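Pallance 622 Tapstand Kit
Shared water points for relief camps, transit centres and village halls

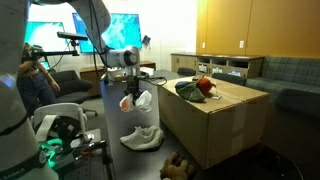 White and orange bag in a black gripper, held above the floor.

Overview | What's in the kit | Setting up | Spares | Ordering

We love this kit. It has been in the Dotetti catalogue longer than almost anything else we sell, and the new 622 version is the one we'd always hoped to make. It takes water from a tank or bladder you already have and shares it out through six taps, so that families can fill their containers without a crush at a single hose. If you've ever stood beside a relief tank while a whole camp queued for one outlet, you'll know why we get so excited about taps!

The stand itself is a galvanised steel frame in two halves which bolt together back to back, three taps on each side. The old model had all its taps in one row, and people kept telling us the queue got muddled in the middle. With two sides you can run two queues, or keep one side for older people and anyone who finds it hard to wait, which is what the team at Wuninholm did from their first morning with it.

What's in the kit

Tapstand frame in two halves, with bolts and a pair of spanners
Six self-closing push taps, already fitted
90 metres of food-grade delivery hose on a hand reel
Inlet valve with strainer
Two tank adaptors (screw and lever type)
Ground pegs and a lump hammer
Bag of washers, seals and thread tape
Laminated picture guide, no words, for use in any language
Carry crate with rope handles

The tank, the pump and the water treatment are not included. Plenty of the groups who buy from us have tanks in store already and we'd hate to sell you another. If you do need one, the Amoah bladder tank fits the lever adaptor straight out of the crate, and most rigid tanks will take the screw one. Send us a photo of your outlet if you're not sure and we'll tell you which.

The taps

Each tap closes itself when you let go. They are stiffer than a kitchen tap, on purpose, but a child can work one with the flat of the hand. We've moved them up a little on the 622 so that a tall jerrycan stands underneath without being tipped, and the spout now points straight down. Less splashing, less mud, and a lot less shouting.

The tap bodies are brass. We did look at plastic ones, which would have made the crate lighter, and we had a set out on trial through November, but the threads wore badly once sand got in and we went back to brass. It costs more. We think it's well worth it for something that may be used from dawn until after dark for months.

Setting up

Two people can put the stand together. Pick a spot with a bit of a slope so that spilled water runs off, and lay gravel or rubble under the taps before you peg the frame down – it's a miserable job to do afterwards. Run the hose from the tank, flush it through until the water comes clear, then open the inlet valve slowly.

The tank needs to stand higher than the taps. A platform of packed earth or sandbags will do, so long as the person in charge of your site is happy that it will bear the weight of a full tank. Please don't skip that check.

One stand comfortably serves a site of more than 300 people if the tank is kept topped up. For bigger camps, use several stands spread out, and put at least one of them near the clinic or feeding area. You can join two to the same tank with the splitter (sold separately), though the flow drops at both ends when every tap is in use.

Who it suits

We supply charities large and small, church relief funds, town councils and a good many twinning groups who send a single kit to a place they know well. All of them get the same kit at the same price. Councils sometimes buy one for use at home during floods or a burst main, and it's handy for that too – it will run from a bowser quite happily.

Customs papers can be a headache, so every crate goes out with a plain packing list showing what each part is, what it's made of and what it's worth. We can supply the list in French, Arabic or Spanish if you ask when you order. Rules on what may cross a border change quickly, and your shipping agent will know more than we do about the current ones.

Spares

Every part of the 622 can be bought on its own. Taps, seals and hose from the older Pallance stand will all fit, and the frame bolts are a standard size you should find in any market. If you're sending a kit somewhere hard to reach, add the long-stay pack: spare taps, a second strainer and a good fat bag of seals.

Ordering

Kits are packed to order. Tell us where the crate is going, what tank you have and whether it will travel by road, sea or air, as the lid is strapped differently for air freight. Ariel Lumbao looks after relief orders and is very glad to talk through a site plan, even a pencil one. Phones are answered from 8 in the morning, and messages left overnight are picked up first.

Also in this range: Pallance splitter, Pallance long-stay pack, Amoah bladder tank, spare hose by the reel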